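Forum Emballage & Fin de ligne > Convoyage, étiquetage, palettisation

Sujet : Fermeuse de caisses Ustitz – scotch qui décolle après passage en froid

renaud_quai4
Bonjour à tous
On a une fermeuse de caisses Ustitz, adhésif haut + bas, caisses américaines simple cannelure. Depuis mars le rabat du dessus se rouvre en chambre froide, pas toutes, mais assez pour que le client râle. Dernier lot : 30 caisses refusées sur 460. Rouleaux changés, lames nettoyées, rien. Une idée ?

mimi.colis
Quel adhésif ? Acrylique ou hotmelt ?

renaud_quai4
Hotmelt. Traron, le 28 microns. Le même qu'avant normalement

pat_maintenance
Normalement... vérifie le lot. Chez nous ils avaient changé le carton sans prévenir, plus de recyclé, plus de poussière, et on a accusé la machine pendant trois semaines.

dverbeke
Pas d'accord avec Pat. Poussière = ça décolle partout, pas juste au froid. Là c'est le hotmelt, en dessous de 5 degrés faut de l'acrylique, point. Et regarde le ressort du bras d'application, si la pression est faible tu vois des bulles sous le film.
Dirk Verbeke – réglages fin de ligne

pat_maintenance
Ça tenait avant mars avec le même hotmelt, donc ton "point" il est un peu rapide

renaud_quai4
Merci pour les pistes. Des bulles oui, côté arrière surtout. Ressort à voir demain avec l'équipe de nuit, moi je suis sur le site de Broltham jusqu'à jeudi soir.

Ligne boissons, thé en bouteille plastique, packs mis en caisse juste avant la fermeuse.
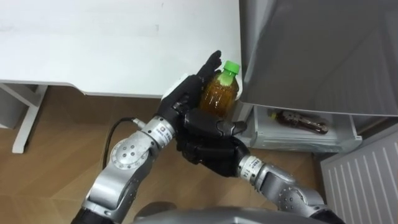
Bouteille de thé, bouchon vert

Cadence pas énorme donc je pense pas que la vitesse soit en cause. On a essayé plus lent, pareil.

mimi.colis
Hauteur de caisse bien réglée ? Si la tête du haut est 3-4 mm trop haute le galet arrière appuie presque pas. Ça expliquerait les bulles derrière. Chez nous quelqun remontait la tête à chaque bourrage et la redescendait jamais pareil

dverbeke
+1 pour la hauteur. Mais change quand même d'adhésif.

n.ridgeway
Bonjour, Noemi Ridgeway, j'achète les consommables pour deux entrepôts. L'acrylique c'est bien au froid mais posé à température ambiante, et faut laisser prendre avant de rentrer en chambre. Nous on a basculé, résultat moyen parce que les palettes partaient direct au frigo. Essayez 100 caisses de chaque, même équipe, même réglage, avant de commander un camion.

pat_maintenance
Enfin quelqu'un qui teste. Et dans les deux cas garde une chute du carton ancien et du nouveau, tu colles à la main, tu compares

renaud_quai4
Retour du 07/04/2018
Ressort arrière fatigué, changé. Tête redescendue de 4 mm, repère au feutre sur la colonne. Plus de bulles. 100 caisses passées en froid, deux rabats qui baillent encore. Mieux mais pas zéro. L'essai acrylique est demandé aux achats, j'attends les rouleaux. Le fournisseur carton répond pas.

dverbeke
Deux qui baillent = adhésif. Je dis ça

pat_maintenance
Ou carton :) relance les

mimi.colis
Tu as la ref du ressort ? Le notre fait un bruit pas net

renaud_quai4
Je regarde sur la facture et je te mets ça en MP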